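Collecting pick-and-place examples, part 3: three objects and a basket

July 2, 2025

The first two parts of this series dealt with getting the arm to follow a human operator at all, and with writing its joint positions to disk without gaps. Both problems are closed as far as I am concerned. This part covers the first task we have recorded in quantity with the Sinddale setup, and the rules we settled on while recording it.

The task is to put a red cube, a blue cube and a green ball into a basket. The operator drives the arm by hand through a leader device, and everything the arm sees and does is logged. A policy is later trained to produce the same motions from the camera views and the joint state. No part of the task is hard for a person. It was picked so that a failure can be traced to a cause within a day.

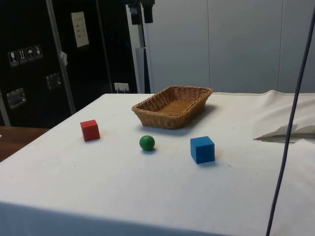 Start layout, all three objects out of the basket.

The layout is changed for every episode. In our December trial we did this by feel, and the result was poor. A person asked to scatter objects at random will put them in a few favorite places, well apart from each other and well away from the table edge. The trained policy did fine in those places and reached for them even when they were bare. We now use a small script that draws a position for each object and for the basket, and the operator sets them down to match. Rotation of the cubes is left to chance.

The order of picking is also drawn by the script. This was a point of debate. A fixed order gives cleaner data and a policy that trains faster, but it then stalls if someone removes the first object in the sequence. With a drawn order we attach a short text instruction to each episode, such as "blue cube, then green ball, then red cube," and the policy receives that text as an input. The cost is that we need more episodes for the same success rate.

Each session is 70 episodes, split into blocks of 16 with a break between blocks and a short block at the end. Operators get sloppy before they notice it. You can see it in the logs as longer pauses above the object and more small corrections on the way down. After the break those numbers drop again.
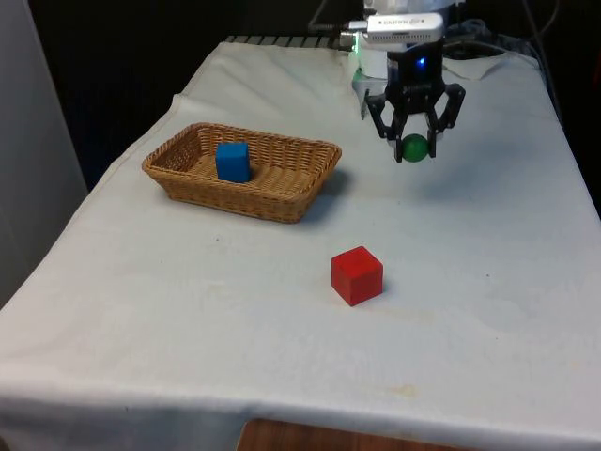 The ball deserves its own paragraph. A cube gives the fingers two flat faces, and if the approach is slightly off, the cube turns and lines itself up. A ball has no such help. If one finger touches first, the ball rolls, and the operator has to chase it. Early on we threw these episodes out. We now keep them, provided the operator recovers without a hand entering the workspace, and they are tagged "recovery" in the index. A policy trained only on clean grasps has never been shown what to do after a missed one, and ours would close on air and carry on to the basket as if it held something.

The rules for keeping an episode are short. All objects named in the instruction must end up inside the basket. The basket may be nudged but must not tip. The arm must return to its rest pose before the recording stops. An episode with a dropped camera stream is deleted with no attempt at repair. I tried filling short gaps by repeating the last good image, and the policy learned to freeze.

We record a fixed view of the table and a view from the wrist. The fixed view is good for telling where the basket is. The wrist view matters in the last part of the approach, when the arm gets between the fixed camera and the object.

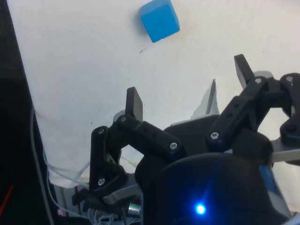

Timing between the streams took more work than I had planned for. The cameras do not share a clock with the arm, and the offset drifts over a session. Our logger, Vamance, stamps each image on arrival and then corrects for a delay measured at the start of each block. We measure it by making one sharp arm movement and finding it in both the images and the joint log. The remaining error is up to 8 milliseconds, small enough for motions at this speed. I would not trust it for anything that involves throwing or catching.

Lighting is kept constant for now. So is the table covering. Both are going to hurt us when the arm moves to a different room, and both are on the list for the next batch, along with a second basket of a different shape. The index format will stay the same, so older episodes can be mixed in without conversion. I still have to write the tool that checks the text instruction against the order in which the objects were picked up, because at present a mismatch is only caught if the operator reports it.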